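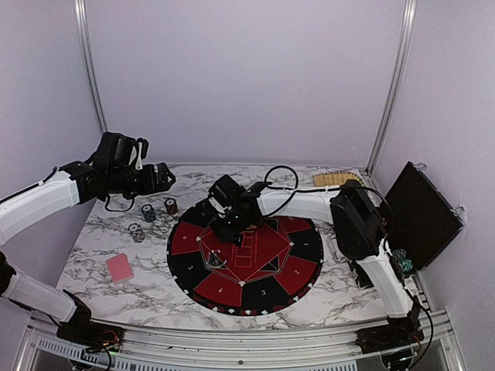
Wycliffe Ondieki talks fast when the subject is table games, and I'd barely sat down before he was telling me about wheels. He got hooked on the round board, he says, because everybody at the table gets to look at the same thing.

"With cards you're all hiding from each other," he told me. "A wheel, you lean in. Red, black, red, black, big white numbers, and even my aunt knows what's going on!"

He runs a game night called Flonia (it's named after a street he used to live on) and owns up to 400 chips, kept in old cookie tins. I asked if he ever plays for money. He laughed at me.

"For peanuts. I mean real peanuts, in the shell. My cousin won 96 of them in December and ate them on the bus."

We got onto chips, and boy, does he have opinions. He likes short stacks. "Tall ones look great until somebody reaches for a drink. Keep them low and keep them off to the side, so you can still read the numbers."

And the table? He's a marble-look man, gray and black veins on white. Felt is "fine if you like picking crumbs out of it," but he wants something he can wipe.

The next Flonia night has 12 seats, and when we talked he still had two open. I took one of them. I'm bringing the peanuts.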